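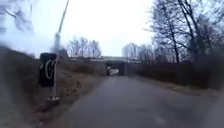
Consuelo Barroso meint, wer ein Wegenetz kennen wolle, müsse es zu Fuß ablaufen, und zwar im Winter, bei Regen und mit einem Kinderwagen. Nach diesem Grundsatz vergeben wir die folgende Stelle.

Mitarbeiter/in (m/w/d) für die Erfassung von Geh- und Radwegen, Teilzeit, 20 Stunden pro Woche

Das Planungsbüro Zostine prüft im Auftrag mehrerer Gemeinden den Zustand von Wegen abseits der Hauptstraßen. Im laufenden Projekt sind 116 Kilometer zu erfassen. Die Stelle ist auf zwei Jahre befristet, Beginn ist im März.

Ihre Aufgaben:
Begehung der Strecken nach Plan
Aufnahme von Belag, Breite, Beleuchtung und Beschilderung
Messung der Durchfahrtshöhe an Unterführungen
Eintragung der Daten am selben Tag
gelegentliche Gespräche mit Anwohnern

Sie bringen mit:
gute Deutschkenntnisse in Wort und Schrift
sicherer Umgang mit Tabellen und Karten
Führerschein Klasse B
Bereitschaft zum Arbeiten im Freien

Eine Ausbildung in Vermessung oder Tiefbau ist erwünscht, aber keine Bedingung. Die Einarbeitung dauert vier Wochen.

Wir zahlen 2.907 Euro brutto im Monat, dazu 700 Euro im Jahr für Schuhe und Wetterkleidung. Ein Dienstfahrrad wird gestellt. Arbeitsbeginn ist in der Regel um 7.30 Uhr.

Bewerbungen mit Lebenslauf bitte bis Ende Januar an Saeed Azimi, Planungsbüro Zostine. Ein Foto ist nicht nötig. Fahrtkosten zum Vorstellungsgespräch werden nicht erstattet.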